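Review: the Emier household humanoid on bathroom duty
Published 2025-01-01

Kukent provides equipment advice to housing associations and serviced-apartment operators. Members have asked whether a general-purpose robot can yet take over part of the daily cleaning round. This review covers the Emier humanoid running the Neren task software, and is confined to one chore: wiping a washbasin with a cloth.

The basin was chosen deliberately. It has a curved bowl, a fixed tap and a raised rim, and a cleaner deals with all of them without a second thought. For a machine, each calls for a change of angle or pressure. 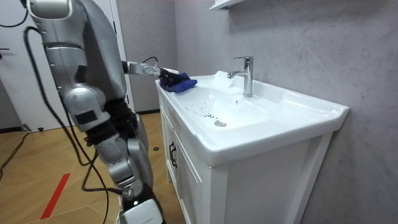 The Emier at the vanity unit, cloth held to the rim of the basin. Dark marks are visible near the drain.

Reach is the strongest point of the design. The arms are long enough to work over a standard vanity unit with the body standing to one side, and the unit does not need to be moved or altered. The grip on a soft cloth is firm. Operators should note, however, that the machine takes up a good deal of room, and a second person could not comfortably use a small bathroom while it is at work.

Pace is a weaker point. Our assessors allow 2 minutes for a basin of this size when cleaned by hand - the Emier took 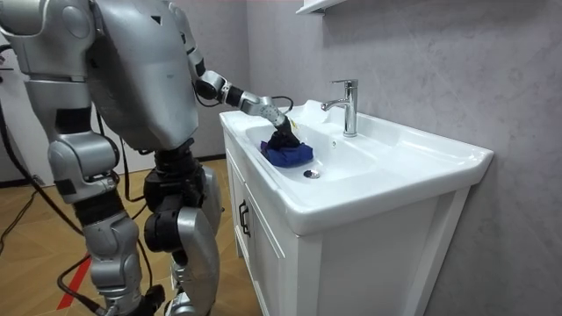 considerably longer, and its speed did not improve over the assessment period. The bowl itself was handled with reasonable care. Corners, the base of the tap and the underside of the rim remain the province of a human cleaner, and the supplier makes no claim to the contrary. Folding the cloth to a clean side is likewise not offered in the present release.

Members should also consider supervision. The Neren software expects a trained operator to be within call, which removes much of the saving in a building with few bathrooms. Cârstea, the servicing partner, offers a support plan at 800 euros a month, with a call-out charge of 200 euros outside working hours. 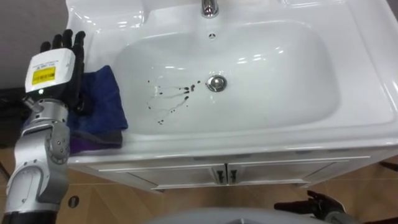
Hand and cloth at the left side of the basin, seen from above.

Overall score: 39 out of 100. The Emier is a capable research platform and a poor substitute for a cleaning round. We do not recommend purchase for routine bathroom work at present. A revised Neren release is due in February, and the score will be reviewed once it has been assessed under the same terms.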